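**Plendwood altera gramagem do papel tingido a partir de janeiro**

2018-08-19

A papeleira Plendwood comunicou aos distribuidores que vai deixar de fornecer o papel tingido na massa em formato de folha solta abaixo de 120 g/m². A alteração entra em vigor em janeiro e abrange 16 referências de cor, entre as quais toda a gama de vermelhos e laranjas. As gramagens superiores mantêm-se em catálogo, com o mesmo código de artigo e a mesma embalagem.

Segundo a nota técnica que acompanha a comunicação, a decisão resulta da paragem de uma das máquinas da unidade de Wysocka, onde se produziam os lotes de menor espessura. A linha restante trabalha com bobinas mais largas e não garante, em folhas finas, a uniformidade de tom exigida pela especificação interna. O desvio é mais acentuado nos pigmentos vermelhos, que requerem maior carga de corante e um tempo de retenção mais longo.

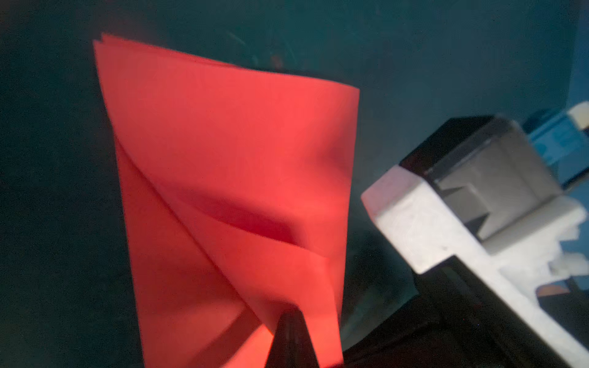 O preço de tabela sobe 9% nas referências que continuam disponíveis. A encomenda mínima passa para 1000 folhas por cor, sem possibilidade de combinar tons na mesma palete. Os pedidos confirmados antes da entrada em vigor serão satisfeitos nas condições anteriores, até ao limite das existências em armazém.

A medida afeta sobretudo as pequenas oficinas de encadernação e os fornecedores de material escolar, que utilizam as gramagens baixas em guardas, forros e trabalhos de dobragem. O papel mais grosso pode substituí-las em parte dos usos, mas obriga a vincar antes da dobra e a respeitar o sentido da fibra. Nas dobras transversais à fibra, a camada exterior tende a abrir e a superfície perde regularidade.

A distribuidora Zastside indicou que dispõe de stock para cerca de 44 dias ao ritmo de consumo atual. A empresa está a avaliar uma gama alternativa, revestida numa só face, cuja solidez à luz ainda não foi ensaiada. Os resultados serão enviados aos clientes com a próxima tabela de preços. 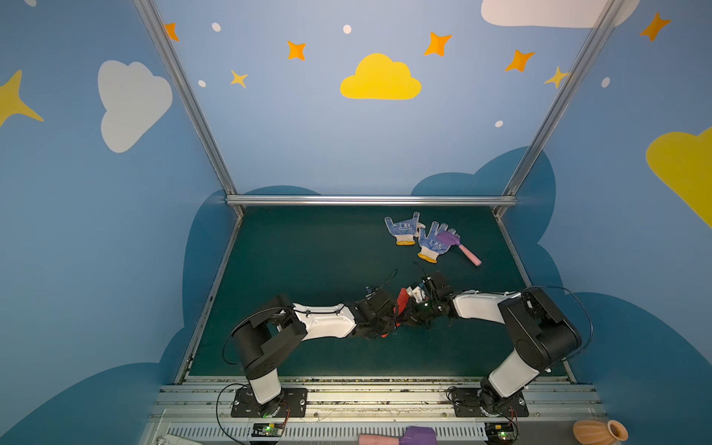
Para a Perkville, o aumento da encomenda mínima pesa mais do que a subida de preço, pois uma oficina de pequena dimensão consome poucas folhas de cada cor e terá de imobilizar papel durante vários trimestres. A empresa pediu que fosse admitida a combinação de dois tons por palete.

A Plendwood respondeu que o pedido será analisado com a revisão do catálogo. As amostras das novas bobinas podem ser requisitadas através dos distribuidores.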